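3.2 What people keep by the front door

I came into this study expecting to talk about shoes. I'd read Görtz's older work on hallways (her Prunadley interviews are still the best thing going on the subject) and I figured our households would tell us much the same story. They didn't! We sent the survey to 3000 homes in October and got 543 back, and the answers that kept me reading late were all about wipes, tissues and hand gel.

Rizwan Sethi, who coded the replies with me, calls these "threshold goods," and I've happily stolen the term. People buy them in twos and threes, and then the packs just sort of stay near the door, often in whatever they came home in.

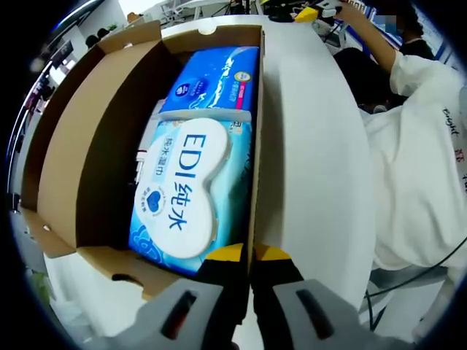 Figure 4. Wet wipes in an open cardboard box.

What surprised me was how firmly people defended the habit. One mother in Zetaria told us a proper cupboard would be "a whole extra trip," and 90 households said something close to that in their own words. I don't want to lean too hard on it, as our sample skews toward families with small kids, and Section 5 gets into that mess.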